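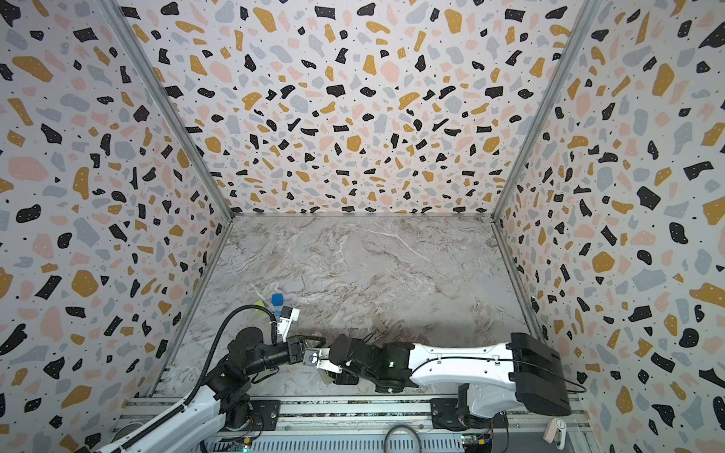 Ticket: Skukurik two-arm kit, right arm drifts after homing
Opened by: Lacey Pearce, Brastham
Opened: 2 Mar 2024
Status: open, waiting on customer

Hi Lidach support! First off, I love this kit. We've had the Skukurik on trial since November and I'm writing up whether we should buy a second one, so I'd really like this sorted before I hit send on that.

The problem: after homing, the left arm goes where I tell it, every time. The right arm starts out fine and then creeps. By 100 cycles of the pick test it's reaching past the target, and by 300 it pushes the cube along before it closes (or misses it completely, which is worse). Power cycle, home again, good as new, and then off it goes again. Firmware is 38, the one the updater gave me.

Already tried: swapped the USB cables left to right. Retightened the base bolts. Ran at half speed, which delayed it a bit but didn't cure it. I also reran the wrist camera calibration on both arms, and that gave me a whole new thing to worry about. 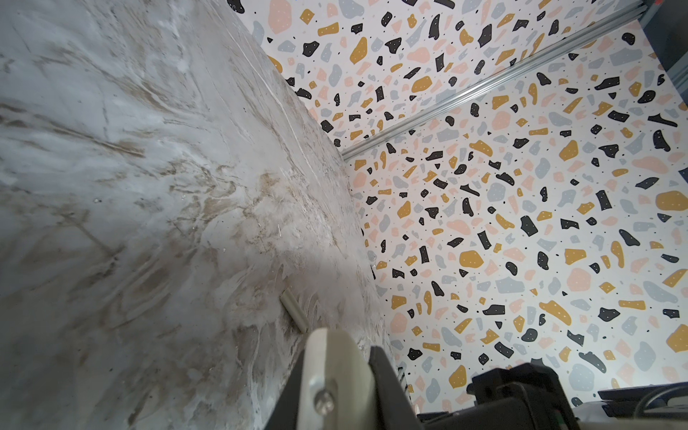 Do you have to recalibrate both wrist cameras after changing the fingers on one arm?
Only the camera on the arm you changed. The other arm keeps its saved offsets, as long as its base hasn't been moved on the rail.

That came from Hanyu Xia on your side, by the way, super quick, thank you. So I redid just the right arm and left the other one alone.

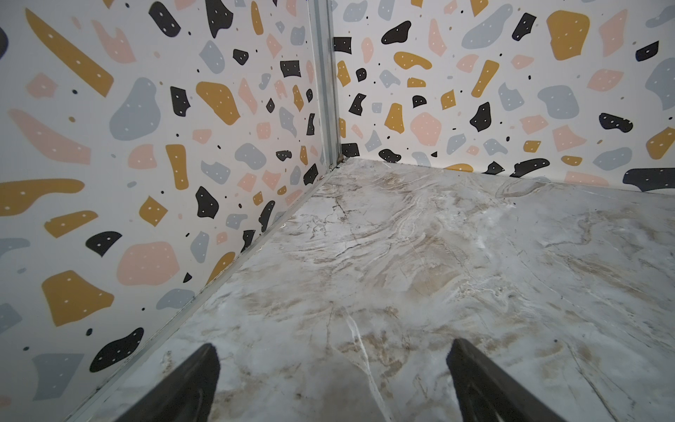 Calibration now passes on the right arm, but the drift is still there! Same creep, same direction, toward the back. I've started every run from one parked pose so I can compare, with the gripper open and nothing on the floor in front of it. The metal trim where the two patterned walls meet makes a great reference for this. I line up the fingertips against the foot of it on the live view, run a batch, park again, and look at how far off they are. Way easier than the paper grid in the manual (sorry to whoever drew the grid).

Barry Pilkington, who shares the bench with me, thinks it's the shoulder joint warming up and losing steps. I think it's the offset file being rewritten at the end of each cycle, as the timestamp on it keeps changing and the left one's doesn't. We have a small bet on it. 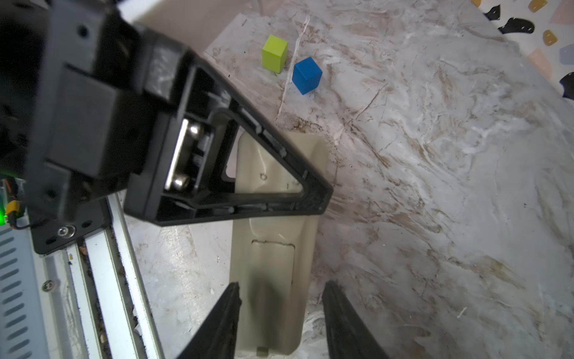 Anyway, I made the right arm's offset file read-only last night and kicked off another 300. It got through them with no creep I could measure, though the log filled up with write errors, so I'm guessing that isn't how you want customers running it.

Reply from Jacobus Magagula, Lidach support:
Nice find, Lacey. Please leave the file read-only for now and send us the full log plus both offset files. Also, did you import the right arm's profile from your old Talebi controller?

Lacey:
Oh. Yes, I did, the first week. Files attached, and I'll try a clean profile this afternoon.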